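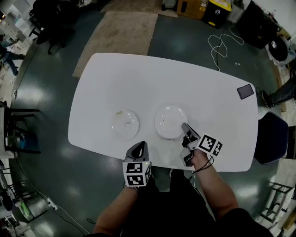

Omville Quarterly — Minutes of the Editorial Meeting

Home Issues Submit Minutes Contact

Search the site Enter keywords Go

Date: 06/10/2022
Chair: Anneliese Sauerland
Minutes: Laiba Gondal
Also attending: fiction, poetry and essay readers. Apologies from the web editor, whose report was read out in part.

1. Minutes of the last meeting

Approved with one correction. The previous minutes say the readers "welcomed" the plan for a themed issue. Two readers said they had done no such thing. The word now reads "heard."

2. Submissions

The spring window brought in 670 pieces. Anneliese called this encouraging. The fiction readers asked what it was supposed to encourage, given that the reading pool has not grown and a good share of the January poems have yet to get an answer. It was pointed out that a bigger pile tells us how many people found the form. Whether any of them have read the magazine is a separate matter, and the cover letters do not inspire confidence. Several were addressed to other magazines.

The essay readers would like the guidelines to say plainly that we don't take book reviews. The guidelines already say this. They would like it said higher up.

Action: Laiba to move the line about reviews to the top of the guidelines page.

3. Proposed reading fee

Anneliese put forward a fee of $3 per submission, to start with the next window. Her case was that the form hosting costs money, that other magazines charge, and that a small fee may cut down on careless submissions.

Discussion was long. On the first point, the meeting asked what the hosting costs and was told the figure was in an email. The email could not be found. On the second, a poetry reader said that other magazines also pay their contributors, and we could look into copying that part as well. On the third, no one present knew of any evidence that a fee puts off careless writers. It might just as easily put off careful ones who are short of cash.

Anneliese said she was open to free weeks for anyone who asked. Laiba wondered who would ask, and how we would treat the ones who did. A straw poll was not taken. The chair felt it would be premature and the rest of the room felt it would be short.

Deferred. To come back only with real costs attached.

4. Prurent

We were sent a sales sheet for Prurent, a submissions manager that promises to sort incoming work by "likely fit." The web editor's report was in favor of a trial. The meeting wanted to know what it compares the work with to decide what fits. If the answer is our back issues, we would be asking it to find us more of what we have already printed, including the sestina issue.

The sheet also says readers will "save hours every week." It does not say which hours. Laiba noted that the trial is free but asks for a card number on the first screen.

Agreed: no trial for now. The web editor is to ask Prurent in writing whether the sorting can be switched off and whether writers' work is kept after we decline it. If they reply with another sales sheet, we will take that as a reply.

5. The Zurka translation folio

The folio of short fiction from the Zurka workshop is now planned at 3 stories, down from the original list. One translator withdrew after a disagreement over footnotes. Anneliese still wants to announce it on the front cover. The fiction readers are happy to see the stories run but doubt that three stories make a folio. "Section" was offered. "Feature" was offered. Anneliese prefers folio and, as she is writing the introduction, folio stands until someone sees proofs.

Permissions are in for two of the stories. We have been told the last is "basically fine." Laiba asked that it be recorded that she does not consider this a permission.

Action: Anneliese to get the last permission signed before layout begins.

6. Printing

Lashari quoted for a run of 200 copies on the heavier stock. The quote is lower than last year's, and nothing in it explains why. Laiba has asked whether trimming and shipping are included. The last time we were pleased by a quote, they weren't.

There was a brief return to the question of going online only. Same people for, same people against. The essay readers mentioned the unsold boxes in the hall closet and were asked to raise them under storage. There is no item for storage.

Action: Laiba to get an itemized quote from Lashari. No order to be placed on the phone.

7. Other business

A contributor wrote to ask that their bio be changed in an issue already printed. Laiba will answer.

The launch reading has no venue. Anneliese says the bookstore is keen. She has not spoken to the bookstore.

Next meeting to be set by email once the hosting costs turn up.

Recent items
Guidelines for fiction, poetry and essays
Minutes of the January meeting
From the archive: the sestina issue
Where to buy back issues
Become a reader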